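4. The open day at Rorncombe

4.1 Setting and visitors

The demonstration we report on took place during the laboratory's open day at Rorncombe in May, when the doors were open to families, school groups, retired engineers and anyone else who cared to walk up the hill. We had agreed beforehand that we would not build anything special for the day. Visitors would see the same two-armed workcell that we use in our ordinary work, with the same table, the same tools left within reach and the same parts on it, and they would see it doing the sort of job we had been struggling with all spring. Detlef Albers, who looked after the timetable, was at first rather doubtful about this, and would have liked something livelier with coloured blocks, but he came round to it in the end and was very kind about the extra trouble it caused him.

The job was wire handling. Thin, loose wires are awkward for a robot in a way that most people understand at once, having themselves spent a good part of an evening with a box of old chargers. They have no fixed shape and they catch on one another. For that reason we thought the task would make a good subject for talk between the visitors and the people who work with the arms every day, and it was the talk that we chiefly wanted to study.
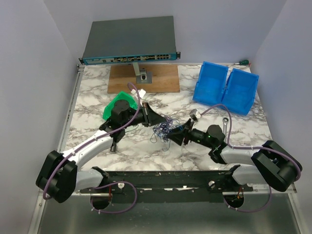
Figure 4. The two grippers working in the tangle of thin dark blue wires. The network switch on its stand is at the back of the table, with the blue bins to its right.

Visitors came to the cell in groups, and we held 21 sessions over the day. Elsa Halonen and Umesh Rastogi took turns as host. Each session began with a few words of welcome and then a quiet spell in which the host said nothing at all and simply let people watch. This was Ritva Honkanen's suggestion, taken from her years of showing schoolchildren round a weaving mill, and we are grateful to her for it. Left to themselves, people began to explain the arms to each other, and their explanations told us a great deal more than our prepared questions did. One grandfather gave his granddaughter a long and patient account of why the left arm ought to wait for the right one. Umesh wrote it down nearly word for word, and we come back to it in Section 5.

After the quiet spell the host invited questions. We collected 58 of them on paper slips, leaving out those about lunch and parking. By far the most common concerned who was in charge: whether a person was steering, whether the two arms knew about each other, and what would happen if they disagreed. Questions about speed were fewer than we had expected. Several people remarked that the arms seemed careful – a word we had not used ourselves, and one that Meinrad Bühler has since grown fond of.

4.2 Working with two hands

The second part of each session dealt with holding. Before it started, the host asked everyone to think of a task at home that really does need both hands, and the answers were a pleasure to hear: buttering toast, folding a sheet, getting a cat into a basket. It gave people something of their own to compare with what the arms did, and the remarks became noticeably more exact from then on.

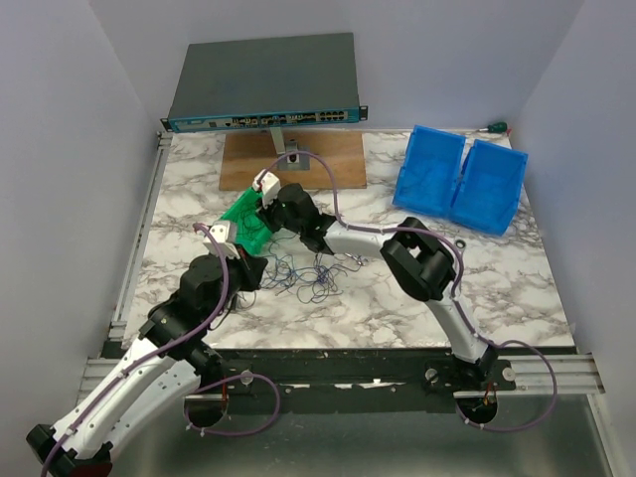 We noticed that the groups moved closer to the cell at this stage, and that the younger visitors often held up their own hands and copied the arms. Elsa began to encourage this in the later sessions, asking the children to hold a sheet of card between two fingertips and tilt it without letting it bend. It was not in our plan, and we cannot compare those sessions fairly with the earlier ones, but we mention it here because other laboratories may like to try it. The slips from the later sessions asked more about grip and pressure, and less about whether robots get tired.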